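Gripping soft items and basket edges: which demos to keep?
Data collection > Manipulation

kruger_p
Posted Friday, October 11, 2024
Hello all. I am collecting demonstrations for the task "put the pastry into the basket". The target is 1,000 episodes and I have a question on the wrist camera views. My colleague wants to delete every episode where the basket wall hides part of the pastry. I would like to keep them. The first view has the pastry upright between the fingers, the second has it partly behind the basket wall. 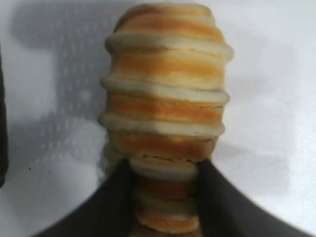
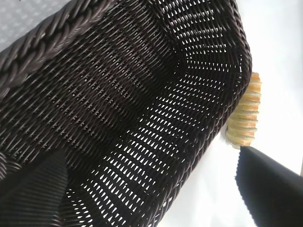
Reply 1
e_dauda
I would keep both kinds. At Lenuner we cleaned our set too much, and the policy became lost each time the rim came into the view. In your second picture the basket takes most of the view, and the model must learn that also.

Reply 2
PaulineE
I don't agree with Ekene. Partly hidden is fine if the wrist camera is not your only view. If it is the only one, you teach the model to guess. Do you record a second camera?

Reply 3
kruger_p
Yes, there are 2 cameras, one on the wrist and one fixed above the table.

Reply 4
PaulineE
Then keep them, but put a label, so you can train without them and compare.

Reply 5
haziq_l
My worry is different. The first picture shows the grip on the narrow part, low on the pastry. Do all your operators grip there? If everyone holds it at the same place, 1,000 episodes will teach you less than you hope. I would ask for 20 episodes per operator with a higher grip, and look at these before you continue.

Reply 6
kruger_p
Thank you, I did not check this. I will ask the operators on Monday and write the result in this thread.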